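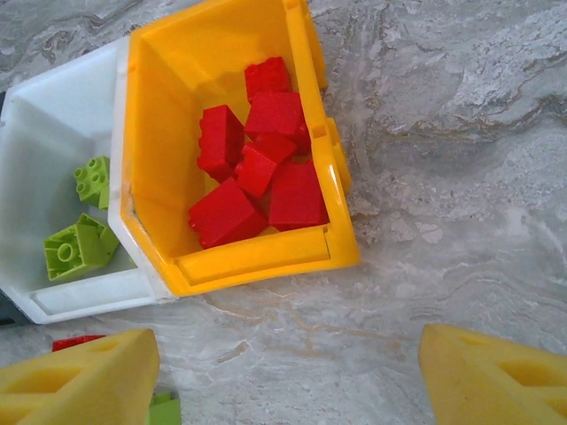

Red blocks in a yellow bin, with a white bin alongside. One color to a bin is the first rule of the Flallstead system.

The Return of the Sorted Bin

Households that keep building blocks tend to fall into two camps. In the first, every piece goes into a single large tub, and the sound of a child digging through it can be heard two rooms away. In the second, the pieces are divided, labeled and put back in their places each evening. The Flallstead Family Library, which has lent toys alongside books for 14 years, belonged firmly to the first camp until last winter. It now belongs to the second, and its experience may be of use to readers who are considering the same change at home.

The library's block collection stood at 700 pieces when the work began. It had grown by donation, and no record had been kept of what came in. Large blocks for toddlers were mixed with smaller ones, and several sets had been combined so long ago that their original boxes were no longer on the shelf. Families borrowing a tub for the weekend took whatever happened to be in it. Some brought back more than they had borrowed.

The first decision concerned the method of sorting. Sorting by shape is favored by experienced builders, who know which piece they need and wish to find it quickly. Sorting by color is easier for young children, who can take part without instruction and can see at once when a piece has gone astray. The library settled on color for the open play area and shape for the lending sets. The two collections are now kept apart, on separate shelves.

Containers required more thought than expected. Deep tubs hold a great deal, but the pieces at the bottom are seldom used. The library chose small open bins, which a child can carry to the table and tip toward the light. Clear lids were tried and given up within a month, as they were mostly found on the floor. The bins need not match the blocks they hold. Red pieces may go in a yellow bin without confusing anyone, provided that they always go in the same one. A single block fixed to the shelf edge serves as a label and can be read by a child who does not yet know the alphabet.

The Lendumero catalog, which the library uses for its lending records, was adjusted at the same time. Each set now carries a weight as well as a piece count. A returned set is placed on a kitchen scale and compared with the figure on its card. A difference of a block or 2 is noted and let pass. Anything greater prompts a friendly telephone call.

Washing was carried out in batches, in warm water with a little dish soap, and the blocks were spread on towels overnight. Hollow undersides hold water longer than one would suppose, and pieces put away too early can develop an unpleasant smell. A soft toothbrush removes crumbs and dried modeling clay from the sockets. Blocks with cracked corners were set aside, and 200 pieces in all were withdrawn, most of them duplicates passed on to the Stulleck playgroup.

The surface on which sorting is done also deserves attention. Carpet hides small pieces. A dark table hides dark ones. A hard, pale top is the most practical choice, since strong colors stand out against it and stray pieces can be swept together with the side of the hand. A patterned stone or stone-look counter serves well enough if the pattern is light.

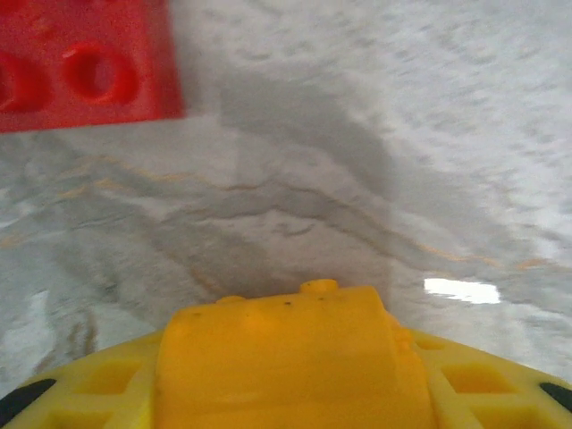

Sampaio, writing to us after an earlier notice of the project, took a different view of the whole matter. Children who are handed a bin of one color, the letter argued, will build a tower of one color, and the happy accidents of the mixed tub are lost. "My own two never once asked for a red piece," it went on. "They asked for the long one, or the one with the good corner."

The point is a fair one, and the library has met it in part. One mixed tub remains beside the window in the play area, and on Sunday afternoons the sorted bins may be emptied onto the rug together. Sorting then becomes the last activity of the day. It begins at a quarter past four - earlier in the colder months - and children are invited to choose a color and look after it until the shelf is full again.

Families wishing to borrow a set may do so at the front desk. Sets are lent for three weeks and may be renewed once. Borrowers are asked to return blocks dry, in the bin in which they were lent, and to keep any extra pieces that turn up under the sofa in a separate bag.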